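Colour Transfer in Mixed Domestic Wash Loads
Student project report, Textile Care module
Tracey Tapley
2018-08-01

14 shares | 3 comments

1. Aim

The project set out to measure how much dye moves from red garments to pale fabric in a domestic wash, and whether wash temperature or load size has the greater effect. The work was carried out at the Prarkholm site between October and the end of the following term.

2. Method

Plain white cotton swatches were washed with one red item per load. A total of 187 loads were run, of which 155 gave usable readings. The remainder were rejected for uneven drying. Each swatch was pressed flat and read on a Hegazy colour meter at 12 points, and the mean was recorded.

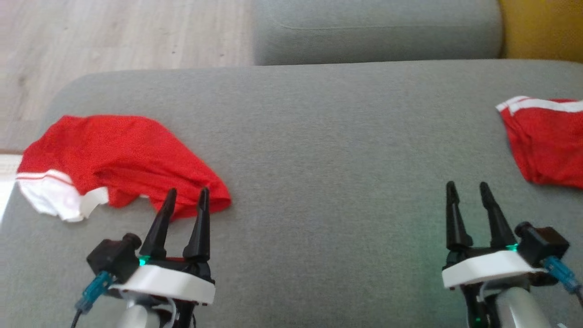
Detergent was a powder without bleach, dosed by weight. Loads were run at 30 and 40 degrees on the same programme. Swatches were removed as soon as the drum stopped, as an early trial left overnight gave much higher readings.

3. Results

Temperature had the larger effect. At 40 degrees the mean reading was nearly double that at 30 degrees. Load size made little difference until the drum was packed full.
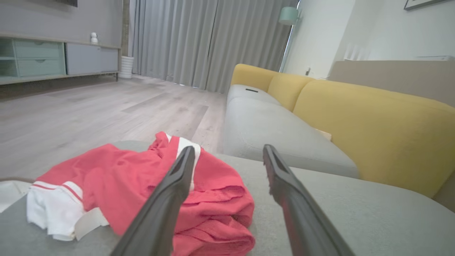 Transfer within a single garment was harder to measure than transfer to a swatch. The meter head needs a flat area wider than most trims. A white section with two thin red stripes along its edge, as on the red item shown, leaves very little plain white to read, and stripe colour enters the result. A broad white stripe is easier - the head can be placed well clear of the red on both sides.

4. Limitations

Water hardness was not controlled. The Berkton supply was used throughout, and the results may not hold elsewhere.
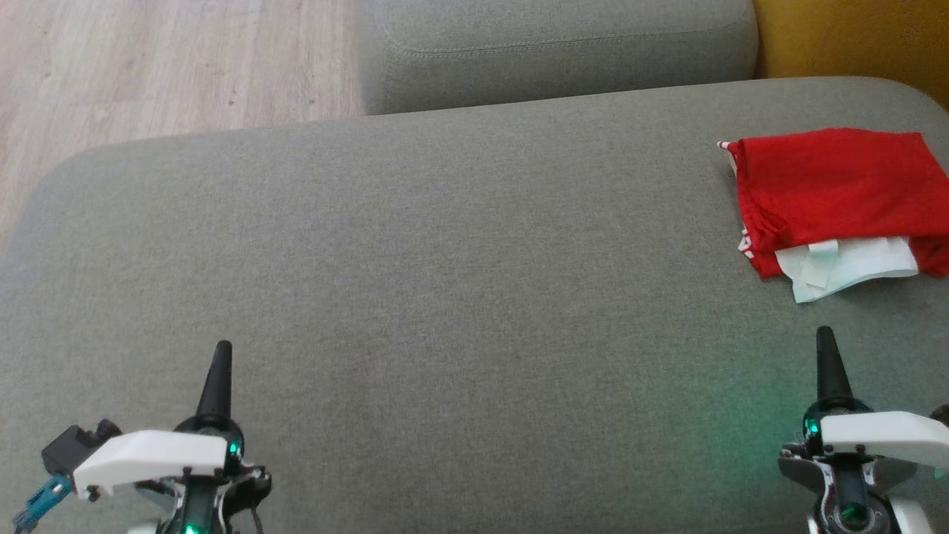 Readings also depend on the surface behind the fabric. Thin cloth lets some of the background through, and a white tile was used under every swatch for this reason. Red clothing left crumpled on a grey sofa seat could not be read in place: folds shade the cloth, and the grey would lower the value wherever the fabric was thin.

5. Further work

A repeat with more than 200 loads, using polyester swatches, is proposed.

Related items
Shrinkage in Knitted Wool Samples
Evaren Detergent Dosing Trial
Line Drying and Crease Recovery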